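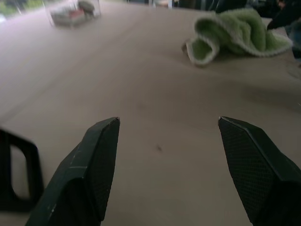

Surnden Household Water Use Records

Overview

The Surnden Household Water Use Records are a collection of monthly meter readings from homes in the Surnden supply district, together with short survey answers on household size, garden area and fixtures. The release holds 3,259 survey forms from 902 households. It is maintained by the Wirnero Institute for Local Services and is intended for teaching, district planning and general research on domestic water demand.

Version 3 replaces all earlier releases. Users who hold an older copy should delete it, as the household keys have been reissued and the two sets cannot be joined.

Contents of the release

readings.csv – one row per household per month, with the meter value in cubic meters and a flag for estimated readings
survey.csv – one row per completed form
zones.csv – a lookup table for the supply zones, including Kumsa and Zikau
codebook.txt – definitions of every column and its permitted values
CHANGES.txt – corrections made between versions

All files are encoded in UTF-8. Decimal values use a point. Missing values are left blank and are never coded as zero; a zero in the meter column is a true zero and usually indicates a vacant property.

Collection

Meters were read by district staff in the first week of each month. Where a meter could not be reached, the reading was estimated from the two preceding months and marked E in the flag column. Survey forms were delivered by post and returned to the district office or completed by telephone. Households could withdraw at any time, and the records of those that did so have been removed in full.

The Kumsa zone was rezoned in February of the second collection year. Households that changed zone at that point appear under their new zone throughout, and the former zone is given in the column zone_prev.

Privacy

Names, street addresses and account numbers were removed before the files reached the Institute. Garden area is rounded to the nearest 100 square feet. Households with more than eight members are grouped in a single category. Users must not attempt to identify any household, alone or by combining these records with other sources.

Known limitations

Rented apartments with shared meters are not covered. Zikau has a high share of estimated readings in the winter months, and users studying seasonal demand should run their analysis with and without the flagged rows. Survey answers on fixtures were given by residents and were not checked on site – the column for toilet tank size is especially uneven.

Terms of use

The records may be used and shared for noncommercial purposes with credit to the Institute. Commercial use requires written permission.

Contact

Corrections and requests for access should be addressed to Grigore Toma, Data Services, Wirnero Institute for Local Services. Requests are reviewed each Thursday. Please state the version number and the name of the file concerned.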